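Simulation and Control Working Group
Minutes of the meeting of January 14, 2023

Held at the Halholm office, small meeting room, with a call-in line. Meeting opened at 10 a.m. Minutes of the previous meeting were accepted with one correction: the item on gripper limits should read "closing speed", not "closing force".

1. Workbench scene

The new bench scene has been merged into the main branch and replaces the flat grey table used until now. It loads in Stellura without manual steps on all of the office machines. Loading over the remote desktop is still slow and the cause has not been found. The group agreed to keep the old scene in the archive folder so that earlier runs can be replayed.

The robot model is unchanged. The collision shapes for the fixture and the V-block stand were redone by hand, as the automatic ones filled in the notch.

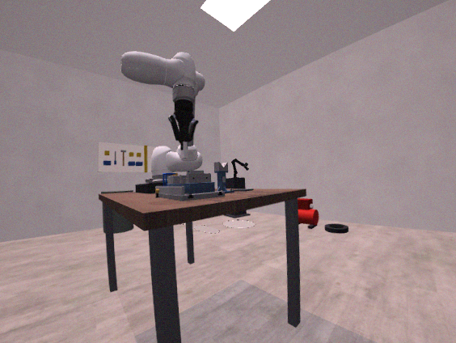 Bench scene with the arm, the vise fixture and the V-block stand.

It was asked whether the wall board and the floor items should have collision shapes as well. Decision: the board gets a single box. The compressor and the bin get simple cylinders and boxes, and nothing else on the floor is modelled for contact. To be done before the next tagged version.

2. Planner

The planner now checks the whole path of the wrist at each step. Before this change it checked only the start and end poses of each segment, and short moves beside the fixture could pass through a rail without raising an error. The fix is in Hviid, in the segment checker. Planning takes longer as a result. The limit has been set at 400 milliseconds for a local move, and a plan that runs over is dropped and logged.

There was some discussion of whether dropped plans should be retried automatically. The view of the meeting was that one retry with a new random seed is enough. A second failure should stop the run and write the joint state to the log. The setting will live in the planner file and not in the launch script, where it has been overwritten twice already.

Padding around the gripper fingers was also raised. The present padding is the same on every side, and this rules out approaches over the jaws that ought to be allowed. A per-link value will be tried on a branch. 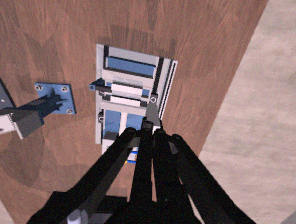 Does the per-link padding need a new robot description file?
The existing file can stay as it is. Padding is read from the planner settings, so only that file changes, and any link left out of the list keeps the default value.

3. Wrist view and pose estimate

The pose estimate for the fixture is steady when the arm is well back from the table and gets worse as the gripper comes in. The fingers hide too much of the part in the wrist view. The proposal was to freeze the last good estimate once the tool is inside a set distance, then go in on that estimate alone.

Two objections were noted. A frozen estimate is no use if the fixture is nudged, and the switch between live and frozen values can show up as a small jump in the target. The jump can be smoothed in the controller. The nudge can't be handled without a second view, so the overhead view will be brought back for the approach phase and compared with the wrist estimate before the switch.

Shadows on the tabletop were mentioned again. The edge detector still picks up strong shadow edges on the wood and on the flat grey plate, and reports them as part outlines.
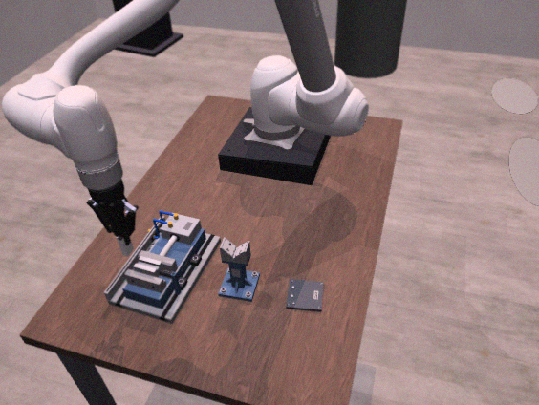 Turning the shadows off in training was not supported, given that the detector would then have to be tuned a second time for the real cell. The agreed approach is to vary the light position between runs and to reject any outline with no matching depth step. A set of 3000 rendered views will be made for this, with the fixture and the stand moved independently.

4. Controller

The controller update from Dekska was installed on the test branch. Joint tracking is fine. The gripper command now returns before the fingers have stopped moving, and the task script takes this as a finished grasp. Until there is a proper fix, the script will wait on the finger position reading. The waiting code is to be kept in one function so that it can be removed cleanly.

The group also looked at approach angles near the V-block stand. The script uses a fixed tilt, carried over from the fixture task. It should be worked out from the stand's pose each time.

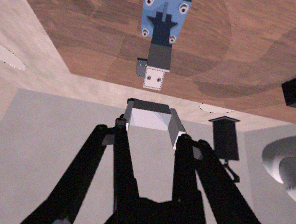
View along the gripper, with the V-block stand's blue plate at top.

5. Logging

Log folders will be named by scene version and run number. Images are to be saved at the start of each segment only. Old logs on the shared drive will be cleared at the end of January unless marked to keep.

6. Actions

Add simple collision shapes for the wall board, compressor and bin.
Move the retry setting to the planner file and set it to one retry.
Try per-link padding on a branch and compare plan times.
Bring back the overhead view for the approach phase.
Render the new view set with varied light positions.
Write the finger wait function and report the early return to Dekska.

7. Other business

The licence for the mesh editor needs renewing. The price has gone up and a free tool will be tried first.

Next meeting in 2 weeks, same room. Meeting closed at 11:40 a.m.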